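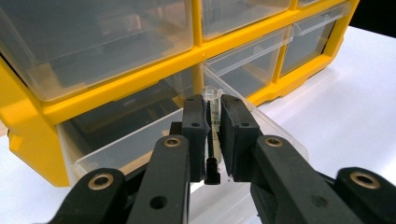

I have been through a few guided journals for prayer and reflection, and most end up in a drawer by Easter. So I was doubtful when Yesenia Hinojosa from our study group handed me the Dretico Pilgrim Journal and told me to give it the whole of March.

It is a hardback workbook with 32 sessions, published by Gromholm. You read a short passage, sit quietly for a bit, then write to a prompt. The early prompts ask about childhood and the first prayers you remember. Later ones move on to doubt, work and people you have lost. The paper is good and takes a fountain pen without bleeding, and the book lies flat once you have bullied the spine.

My trouble is with the claims on the cover. It promises "a changed heart in 100 pages", and I don't think any book should say that. The introduction, by Crescencio Villaseñor, runs to 4000 words and could lose half of them. He tells us three times that silence is a gift, then fills the next page.

Some prompts are plainly too neat. Session 12 wants you to name the moment you forgave someone and draw it as a bridge. I have never forgiven anybody in a moment – it took me years, and I went back on it twice. I left that page blank.

The session on anger is much better. It uses a psalm that most journals skip and gives you two full pages with no prompt at all. I wrote more there than anywhere else.

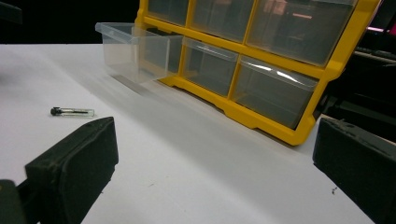
Can you use it with a group?
Only if you are willing to cut it down. We tried one session aloud and the questions were too private for people who had just met, so we kept to the readings and talked about those.

I would buy it again at a lower price. For a beginner I'd still suggest a plain notebook and a psalter first. Mine is finished up to session 27, and the ribbon has already frayed.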